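Tatska Worksheet Builder: Set-Up Guide
Section 3. Making your first volume set

You have the program installed and your class list loaded, so now comes the fun part! In this section you'll build a set of word problems on the volume of boxes, cylinders and cones, with fresh numbers for every student and a full answer key. The first set takes a little patience. After that they practically pour out.

Before you start

Decide which units the class is using. Tatska can mix centimeters and meters inside one problem (great practice, and the classic place to slip), but it will only do so if you tell it to.

Note: Everything below applies to the Voldale layout. If your toolbar runs down the left side, you're in the older Trollby layout. Open View, choose Layout, and pick Voldale.

Building the set

1. Open File and choose New Set. Give it a name you'll recognize in May, when you have a long list of them.

2. Under Topic, pick Solids, then Volume. Leave Surface Area unchecked for now.

3. Tick the shapes you want. Box and Cylinder make a lovely first pair.

4. In the Range box, enter the smallest and largest lengths allowed. Whole numbers only at this stage.

5. Choose a Story type. "Filling" asks how many small solids fit in a large one, "Melting" turns one solid into another of equal volume, and "Pouring" works with liquids and liters.

6. Set Pi to 22/7, 3.14 or Leave as Symbol. The answer key follows whichever you choose.

7. Press Preview. Three sample problems appear, and you can press it as many times as you like. Go ahead, it's addictive!
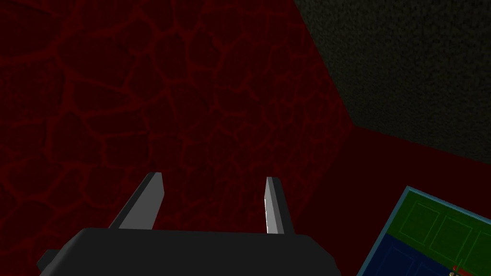
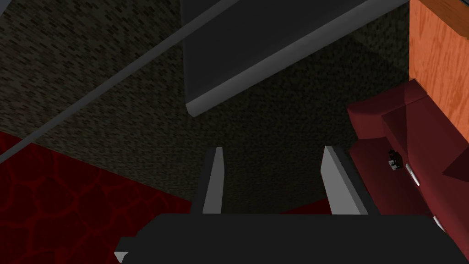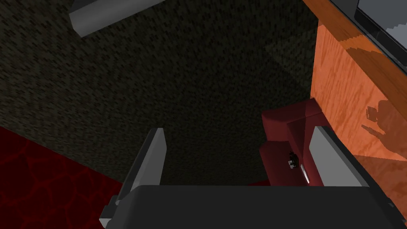
Socorro Grajales wrote in to say that her "Filling" problems kept giving answers like 41.6 bricks, and her students didn't know whether to round up, round down or give up. She switched on Clean Division and the trouble went away, but she'd like to see it mentioned much earlier in the guide. Fair point, so let's do it right now.

8. Open Options and switch on Clean Division. Tatska will now choose dimensions so that the large volume divides exactly by the small one. A block of 2,122 cubic centimeters might be swapped for one of 2,120, for instance, if the small solids are 8 cubic centimeters each.

9. Type the number of versions you need. A class of 23 can have 23 different sheets, all at the same level of difficulty.

10. Press Build. When the bar is full, press Save.

Caution: Pressing Build a second time replaces every number in the set. If you've already printed the sheets, your old key will no longer match them. Use Save a Copy first and build from the copy.

Caution: Clean Division compares volumes and nothing else. It doesn't check that the small solids will physically pack into the large one. For packing problems, also switch on Edges Must Fit.

Checking the key

Each sheet has a set number in the top corner, such as 716. Type that number into Find Key and the worked answers open, one line for each step: the formula, the substitution, the unit change if there is one, and the result. I love this screen. It makes it so easy to spot that a student converted the thickness but forgot the height!

Note: If a worked answer shows two different units on the same line, the unit change has been hidden. Open Key, choose Detail, and select Every Step.

Printing

Choose Print, then Sheets, Keys or Both. With Both, keys come out after all the sheets, in set number order. Mojtaba Abbasi's Gál font pack is included for anyone who wants larger superscripts, so cm³ stays readable on a photocopy. You'll find it under Text, and it works on sets you've already saved.

Section 4 covers cones, spheres and combined solids.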